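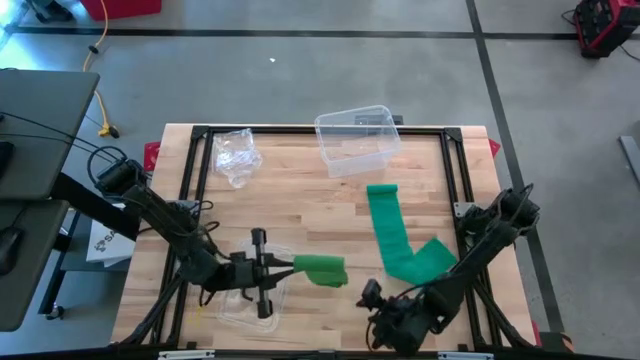
Green cloth strip and clear containers on the wooden table.

Suviten > Company > About us

Reading time: 2 min

Suviten is a small company that packs cloth goods for other small companies. We receive ribbons, strips, bands and covers from the people who make them. We fold them, put them in clear containers or bags, and send them to the shops.

The company was started by Vilmos Kun, who worked before in the warehouse of a curtain maker in Pultton. He saw there that good cloth often came to the customer with hard creases, and that the makers had no time to fold it well. The first order was for 54 table bands in one color. Today we pack up to 3,000 pieces in a month, and in April, before the wedding season, it can be more.

We like clear plastic for the containers and bins. The customer sees the color of the cloth without opening anything, and we see quickly if a piece is folded wrong. A long strip is first laid out on the table at its full length. Then it is folded from one end, always in the same direction, and placed in a shallow container. Narrow cloth turns easily to the side, so this work asks for patience.

We are six people. Réjean Gill is responsible for orders and for the folding instructions, which he writes for every new product and keeps in a binder. The instruction for the Rothe bands is already in its fourth version.

Our smallest orders are for 6 pieces. For these we ask the same price per piece as for 100, but the delivery is paid by the customer. If you wish to send us a sample, please include one finished piece and tell us how it should look when the container is opened. We answer in English and in French.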